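July 15, 2018

Dye vat notes, madder again. Batch 14 from Jeno went in at 70 degrees and came out the colour of tinned salmon. Afshin Soltani calls it "coral", being kinder than I am.
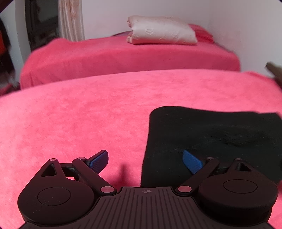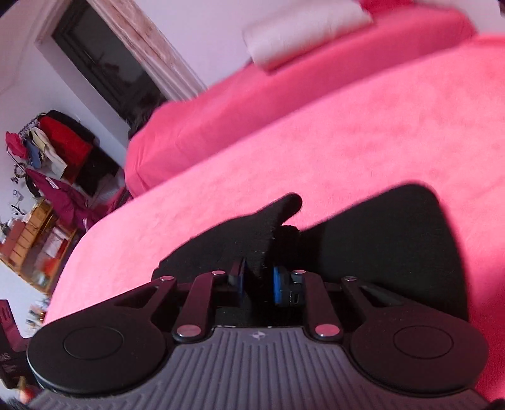
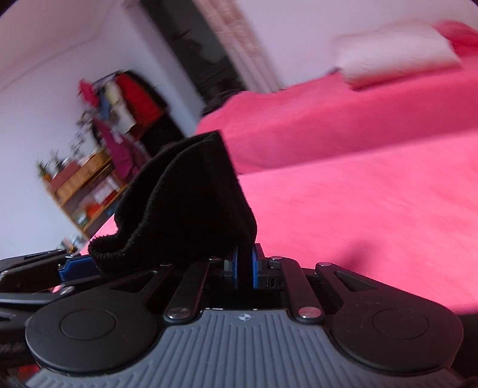

Pink on the bed, in all three.

Trultside water is harder than the stuff we had in March - the chalk pushes the red along, or so the Garkaretti leaflet claims between adverts for itself. Weighed out 152 g of root, ground it twice, sneezed throughout. Alum mordant overnight, bucket lid missing as usual.

Next: same root, rainwater, no bran. Whoever has the Amini thermometer, please put it back. The jam one reads low and smells of plums.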